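Packing Bench Tips for a Small Shipping Workshop

By Fouzia Sandhu
2020-02-26
5 min read

Print | E-mail

Most small sellers start out packing orders on whatever surface is free. That works until the orders pick up, and then an hour a day goes into looking for the tape. The tips below are for a single bench in a garage, basement or back room, run by one or two people.

Get the height right first. A kitchen table is too low for packing while standing. Raise the bench until you can tape a medium box with your elbows slightly bent and your shoulders down. Bed risers work fine under a solid table if all the legs sit flat. If two people of different heights share the bench, set it for the taller one and give the other a firm mat to stand on.

Put things in the order you use them. Boxes go on one side, finished parcels leave on the other, and you work in between. Right-handed packers usually like boxes on the left and the scale on the right. Try it for a week before you screw anything to the wall.

Store boxes flat and on edge, like records, with the size written on the top edge in thick marker. A stack lying flat always means the size you want is at the bottom. Old wire dividers from a file sorter keep the bundles upright.

Cut down on sizes. Khurram Naqvi ran the bench at Roltholm for years with nine box sizes and took it down to five one October. Postage went up a little on a few items and the packing got much faster. Keep one long flat size if you sell anything that can't be bent. 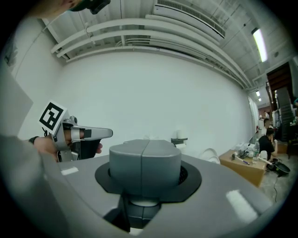 Should paper or bubble wrap be the main filler?

Paper for most goods. It stores flat, it tears by hand, and customers can put it out with the recycling. Keep one roll of bubble wrap for glass, ceramics and anything with a screen. Crumple the paper loosely, pack the corners first, and give the closed box a gentle shake. If something moves, open it and add more.

Tape

Buy 2-inch tape and one good dispenser. Cheap tape splits lengthwise, and you lose more time picking at the end of the roll than you saved on the price. In a cold garage, bring the rolls indoors overnight. Tape that has sat near freezing looks stuck and then lifts along the edges — usually after the driver has taken the parcel.

One strip down the center seam and one across each end is enough for light boxes. For heavy ones, run a second strip down the center and let it wrap well over the edge.

Labels

Print labels in batches, but no more than you can pack before your next break. A long run of loose labels is how two customers end up with each other's orders. Fold each label inside its packing slip and leave it there until the box is closed.

Thermal labels come in rolls or in fanfold stacks, often of 100. Fanfold is easier on a small bench. Keep spare labels out of the sun and away from the heater, as heat darkens them. Wipe the print head with an alcohol pad every time you change the stack, with the printer switched off and cooled down.

Weigh everything

Weigh the parcel after it is sealed. The filler and tape add up, and a parcel just over the limit can cost you an adjustment charge later. Check the scale once a week with something of known weight. An unopened bag of sugar will do for a rough check if you allow for the bag.

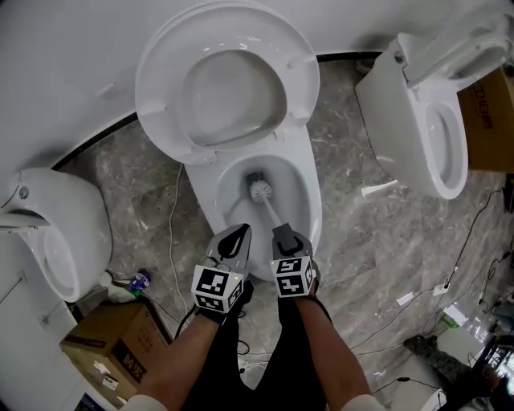

Toilet brush in the bowl, lid up.

Set up the pickup spot

Finished parcels need a place of their own, off the floor and away from the incoming boxes. A low shelf by the door is good. A rolling cart is better if the driver comes to a different door from the one you use. Heavy parcels go on the bottom with labels facing out, so the count can be checked without lifting anything.

If you ship with more than one carrier, give each its own bin and mark the bin in large letters on the front and on one side. At Hudec we used colored tape on the bins as well. It helped on busy days.

Know your limit

One person at a well-kept bench can pack 80 simple orders in a shift. Mixed orders take longer, and fragile ones longer again. If you are regularly going past your limit, look at prep before you think about a second bench. Folding boxes the evening before, or bagging small parts in sets, takes a lot of pressure off the morning.

End of the day

Empty the trash, refill the paper, put in a fresh blade if the old one drags. Cap the markers. Write down what is running low on a sheet taped to the wall and order from the sheet, since memory is no help with void fill.

Leave the knife in the same place every night. A magnetic strip along the back of the bench is cheap and keeps it out from under the paper.

Print | E-mail

This site uses cookies to improve your visit. By continuing to browse you accept our use of cookies. Accept | Settings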